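From: Kęstutis Jankauskaitė
To: lullari-kitchen list
Date: 15 September 2024
Subject: Re: [lullari-kitchen] Fruit hour, the table, and the matter of the plates

Replying to everyone at once, as I have now had the same conversation in the elevator, by the sink and through a bathroom door.

The original message, for those who delete things on principle:

> Hi all,
>
> I came down to the shared room for fruit hour and could not work out where I was supposed to put anything. The big bowl is gone, there were three different kinds of chair, and somebody had cut up the strawberries already, which I thought we agreed was the eater's job. Also the plates are tiny. I have saucers at home larger than these.
>
> Can someone write down how this is meant to work? I don't want to be the person who does it wrong.
>
> Also, does anyone have the lid to the blue Darnatetti tub?
>
> Ongart side, second floor

Thank you for this. I don't have the lid. I have never had the lid. Three people have asked me for the lid and I would like it noted that I own a complete Darnatetti set, lids included, and keep it upstairs where it is safe from all of you.

On the bowl: it was retired in January, when it was found to be holding one apple, a bicycle pump and a layer at the bottom that had stopped being fruit. I put it on the shelf in the laundry room. Anyone who misses it may visit.

On the chairs: the light gray ones came with the table and the dark navy one did not. It came from the Pikia clearance, where it was the last of its kind, and it is more comfortable than the others by a distance. This has led to a certain amount of arriving early. I don't propose to legislate.

On cutting: we did agree that. Then we watched what happened when 19 people shared one knife, and we un-agreed it. Strawberries now get hulled and cut before they come to the table. Grapes stay whole, except when the little ones from 103 are coming, in which case they are quartered lengthwise and you don't skip that part. Bananas are cut at the last minute or they go the color of the hallway.

On the plates: yes, they are small. Small plates mean small heaps, and small heaps get eaten. The old arrangement was one mountain of berries with a good-looking summit and a swamp underneath. If you want more, get up and fetch more. It's a shared room, you're four steps from the counter.

The marble-patterned top is much easier to look after than the tablecloth was, and I say that as the person who used to launder the tablecloth. Cut strawberries go in the middle of the plate, well away from the rim. They still get about.
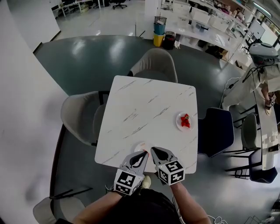 ## How it's meant to work

1. Wash your hands. I realize how that sounds in a message to adults.
2. Wash the fruit in the colander, in cold water, and let it drain on a clean towel for as long as you can stand. Wet berries slide.
3. Cut on the board by the sink, never on the table. Those veins are a pattern and I would like to keep it to the ones it came with.
4. One kind of fruit to a plate. The melon people and the strawberry people have both written to me, at length, and this is the peace.
5. Carry plates one in each hand. Stacking them up your arm is a skill some of you believe you have.
6. When a plate is finished, it goes to the sink. When a plate is nearly finished, eat the last two pieces and then it goes to the sink.
7. Wipe the table with a damp cloth, then a dry one. Check the rug while you're down there – it's dark, so it hides strawberry very well until you're standing on it in socks.
8. Push the chairs in. Including the navy one, which has a way of ending up by the window.

## Money

The fruit tin is at 100 after the last shop, which covers us for a while if we go easy on raspberries. Put in what you can. Receipts go in the tin and not, as happened last month, in the Darnatetti tub, where they were rinsed.

Whoever took the good paring knife up to the second floor, please bring it back down. I'm not asking who. I can hear it being used.

K.

P.S. Plums are in at the Lullari corner stall and I'm going first thing tomorrow. Write back tonight if you want some, and say how many, because "a few" got us 2000 grams of figs.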